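Section 3. Setting Up a Leadership Ballot in Rarketti

Before you open anything, please get your membership list in order. It's the dullest part of the job and it will save you a long evening later on, especially if your party has several branches that keep their own books.

1. Go to Members and choose Import. The list must be closed before you do this, so anyone who joins after the cutoff waits for the next ballot.
2. Check the total at the top of the screen against your own books. In the Demwood set-up we use in this guide, it reads 1,190.

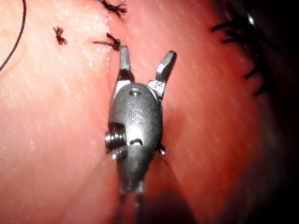

Bảo Trịnh writes: In Pukdale we had people listed under two branches after the April merger, and they were sent two ballots each. Could you tell folks to run Find Duplicates first?

We certainly can, and thank you, Bảo.

3. Run Find Duplicates, and settle each match by hand – the program will never delete a member for you.
4. Enter the candidates' names just as they appear on the nomination papers, accents and all. Hoàng and Hoang are treated as two different people. 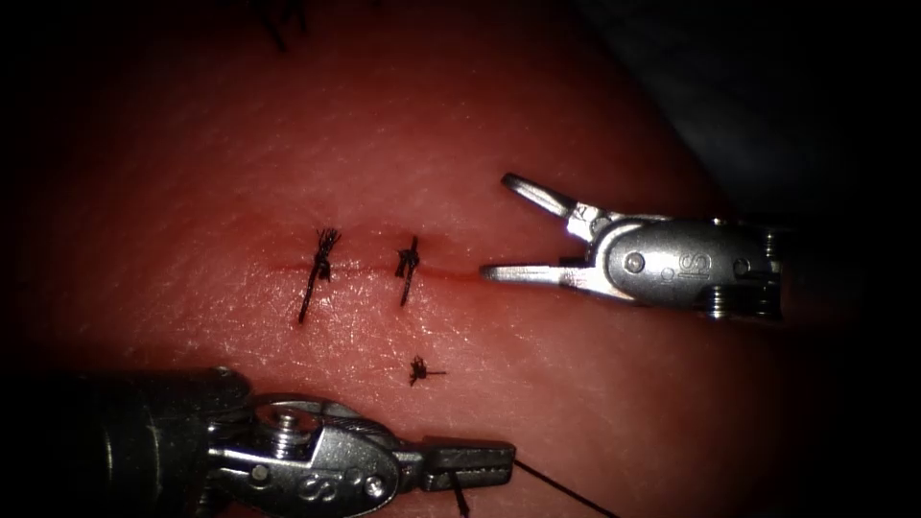

Two finished sutures across the incision line.

CAUTION: Once you press Open Ballot, names can't be changed. Take a breath and read them over one more time.

5. Print the paper ballots for any branch with more than 200 members.

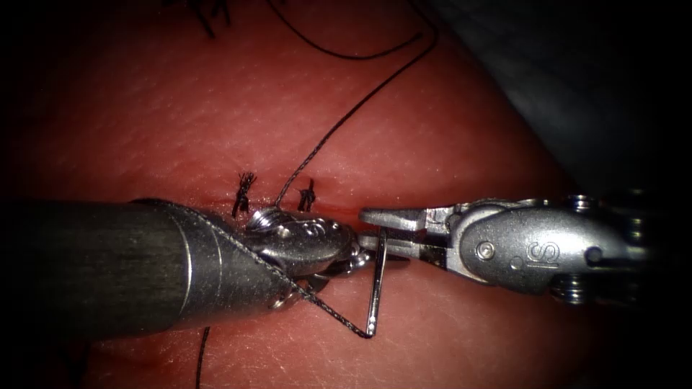 Paper ballots need two tellers at every table, and it's worth giving some thought to where they sit. Side by side, they tend to drift into chatting and miss things. Put one at the left and one at the right with the papers in the middle, the way the two instruments face each other over the pad, and both will get a fair look at every mark.

6. Type in each branch's result as it comes through, spoiled papers included.

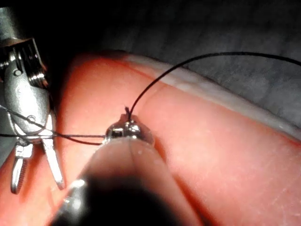 If a branch total doesn't match its turnout, Rarketti will hold the result and show form 221. Fill it in, have both tellers sign it, and enter the figures again.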